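revising chapter 6 again. book two of the Skateck books, for anyone new here. 193 pages in and my villain still has no reason to want the map

Illia Stelmakh read the draft and says cut the prologue. all of it. I love that prolouge — ugh

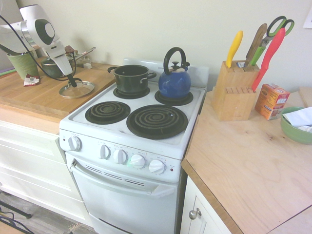
blue kettle, back burner

ok so prologue is gone. opening on the ferry now, Mohmand already lying to her sister. way faster
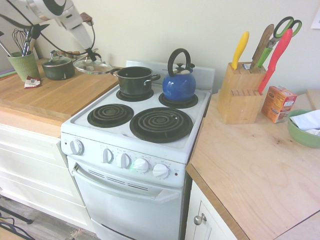

and she keeps the knife this time, which fixes the ending i think?? 46 pages to redo tho. beta readers — sign ups open in December, will post teh link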